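# Tabletop Dish Washing – Emmont subset

Version 2 of the task notes for the table-based dish washing recordings. Covers layout, object list, step labels and known gaps.

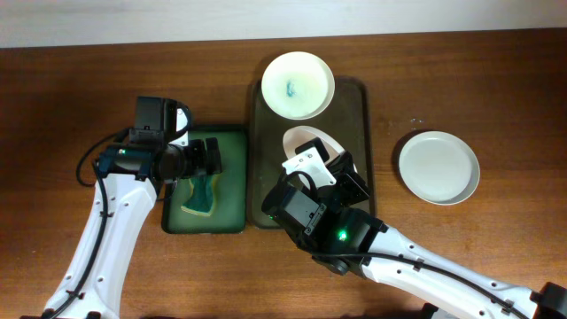 *Table layout during an episode: brown tray with bowl and tilted plate, sponge on the green tray, second plate on the right.*

## Summary

The Emmont subset contains 169 episodes of washing small tableware on a wooden table. There is no sink and no running water. Detergent is placed in the bowl before the episode starts, and all wiping is done with a sponge. Each episode covers one bowl and two plates.

The subset was recorded in July at the Dudik site. It shares its label scheme with the Vodton subset (table clearing) but not its object set. Do not merge the two object tables without remapping the IDs.

## Objects

| ID | Object | Appearance | Start location |
|----|--------|------------|----------------|
| `tray_main` | Large tray | Dark olive-brown, rectangular, rounded corners, raised rim | Center of table |
| `tray_sponge` | Small tray | Green, darker green rim | Left of `tray_main` |
| `sponge` | Sponge | Green and yellow | On `tray_sponge` |
| `bowl` | Round bowl | White, cream-colored rim | On `tray_main`, far side |
| `plate_a` | Plate | Pale pinkish white | On `tray_main`, near side |
| `plate_b` | Plate | White, gray-white rim | On the bare table, right side |

"Near" and "far" are given from the working side of the table. The wall is on the far side.

The blue color in the bowl is detergent. The amount is not measured. It spreads and thins during the episode, so the visible area should not be used as an estimate of how much was dispensed.

## Task definition

An episode is divided into six labeled steps:

1. `pick_sponge` – lift the sponge clear of the green tray.
2. `load_sponge` – press the sponge into the detergent in the bowl.
3. `wipe_plate` – wipe the upper face of a plate. Repeated once per plate.
4. `wipe_bowl` – wipe the inside of the bowl.
5. `return_sponge` – put the sponge back on the green tray.
6. `set_aside` – move the item to the right side of the table.

Steps 3 and 4 may occur in either order. A plate may be tilted against the tray or held at an angle while it is wiped; both count as `wipe_plate`. The label starts at first contact between sponge and surface and ends when contact is broken for longer than it takes to turn the item.

`set_aside` applies to any item that leaves the brown tray and is released on the wood. Plates are placed face up and are not stacked.

## Water on the table

Droplets on the wood are expected, mostly between the brown tray and the plate on the right. They are not labeled. The table is wiped between sessions but not between episodes, so droplets present at the start of one episode may be left over from the one before it.

Drops on the finished wood can produce small highlights. Annotators were told to ignore these when drawing plate outlines. In 83 episodes at least one outline was corrected for this reason during review.

## Files

```
emmont/
 episodes/ one folder per episode
 labels/
 steps.csv step label, start, end
 objects.csv object IDs and outlines
 splits/
 train.txt
 test.txt
 CHANGES.md
```

Times in `steps.csv` are in seconds from the start of the episode. Outlines are stored only for the visible part of an object. Where a plate is partly covered, the hidden section is not filled in.

## Known issues

- `plate_a` and `plate_b` are close in color under warm light. Check the rim before relabeling.
- The warm reddish-brown grain of the table is near the tone of the brown tray in darker episodes. Tray outlines are less reliable there.
- Cleanliness is not scored. `wipe_plate` records that wiping took place and says nothing about the result.
- The whitish film in the bowl is labeled as part of the bowl, including where it reaches the side wall.
- Episodes recorded on Friday use a later start cue. Their first `pick_sponge` label may begin at 0.

## Changes from version 1

- Split the old `wash` label into `wipe_plate` and `wipe_bowl`.
- Renamed `tray_green` to `tray_sponge`.
- Removed the drying step, now kept in the Jacquet subset together with its towel and rack objects.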